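Open day at Plarnano: the gearbox shop behind a junior single-seater grid

Trip report, December

Plarnano builds sequential gearboxes and differentials for junior single-seater series. The company opens its Trindale site to outside visitors twice a year, and the Friday session I attended was the second. The group was mostly club racers and team mechanics, plus a few engineering students. The tour started at 9 a.m. and covered machining, heat treatment, assembly and the dynamometer cells, in that order.

Reception and briefing

Sign-in is at the east gate. Phones are allowed, but lenses are taped over before the assembly hall. Safety glasses are supplied, and visitors who wear prescription glasses get clip-on side shields. Closed shoes are mandatory and two people were sent back to their cars to change.

The briefing was given by Minttu Turunen, who runs transmission testing. She went through the current product line, which comes down to a six-speed transverse unit and a six-speed longitudinal unit sharing the same dog rings, selector forks and barrel. The casings differ, as do the final drives. Her position was that the shared internals matter more to the teams than any weight saving, because a team running cars in two categories can carry one set of spares.

Machining

Casings arrive as magnesium castings from an outside foundry and are finished on five-axis mills. Each casing is probed in the fixture before the first cut, and the program shifts its datums to suit the casting. Scrap at this stage was described as low, but no number was given. Bearing bores are cut in a single setup so that the shafts stay parallel. After machining, every casing is pressure tested in a water tank, dried, and marked with a serial number on the bell housing flange.

Gears are cut from bar. The hobbing machines are older than most of the visitors and have been refitted with new controls. Dog faces are milled with a slight undercut so that they pull into engagement under load. An operator passed round a new ring and a ring returned after a season of use. The worn part had rounded corners on the drive side and almost none on the coast side, and the explanation was that the drivers in that series lift only partly on upshifts. 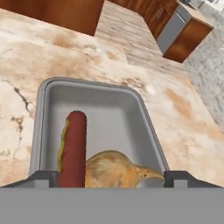 Heat treatment is done in-house, in two vacuum furnaces. Parts are carburized, quenched in gas and tempered. We could not go inside the marked line, but the loading fixtures were laid out on a bench for inspection. Gears are stacked on spacers so that gas reaches both faces evenly. Case depth is checked on a coupon that goes through with each batch, and the coupon is sectioned, polished and kept on file with the batch paperwork. Final grinding of the tooth flanks follows.

Assembly

The assembly hall is smaller than expected, with separate stations for new builds and rebuilds. One fitter builds a complete gearbox and signs the build sheet. Shims are selected from measured stack heights, and backlash on the crown wheel and pinion is set with a dial gauge and then confirmed with marking compound.

Rebuild work takes up most of the winter. Teams send units back after the last round and want them for the first spring test. Thilini Kanagaratnam, who schedules this work, had 87 units on her board on the day. Each is stripped, washed, crack tested and measured before the team gets a quote. Selector forks are replaced as a matter of course. Dog rings are replaced on condition, and the customer can ask for the old parts back. She asked that teams drain the oil before shipping, and said that many still do not.

The selector barrel got more attention than anything else on this part of the tour. It is moved by a pneumatic actuator, and a position sensor reports the barrel angle to the engine control unit. Most complaints of missed shifts are traced to sensor calibration or low air pressure, with mechanical faults well behind. A cutaway unit with a hand lever was set up so that visitors could rotate the barrel and watch the forks move. Second to third has a slightly longer dwell than the other shifts. I asked why and was told it had been carried over from an earlier casing. 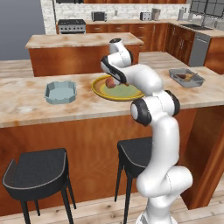
Dynamometer cells

There are two cells. The first runs every new and rebuilt unit through a short acceptance cycle: warm-up, a sweep through all gears at light load, then loaded upshifts and downshifts. Oil is drained through a magnetic filter afterward and the debris is inspected. The second cell is for endurance work. It uses electric motors at both the input and the outputs, so that a recorded lap can be replayed with the torque reversals included.

During our visit the endurance cell was running a lap trace supplied by Zadisham, a team that uses the longitudinal unit. We watched from the control room. The display showed input speed, torque, barrel angle, oil temperature and oil pressure. Turunen said a test of this type can run up to 23 hours between inspections. The pressure trace dipped in the longest right-hand corner even though the rig does not tilt. The dip is added by a valve, to copy the oil surge seen on the car.

Noise in the control room is moderate. Hearing protection is required only past the inner door, where visitors do not go.

Questions and practical notes

The question session was held in the canteen after the tour. Topics were oil grade, shipping times and whether Mạch, the electronics supplier, will offer a sealed version of the barrel position sensor. A sealed sensor is being evaluated and will fit the existing boss. No date was offered. Questions on pricing were referred to the sales desk.

Parking at Trindale is tight after 8:30. The tour is on foot and includes one steel staircase, and a ground-level route can be arranged at sign-in. Assembly and rebuild were worth the most time, and the dynamometer section felt short by comparison. Anyone mainly interested in testing should ask for the afternoon group, which goes to the cells first.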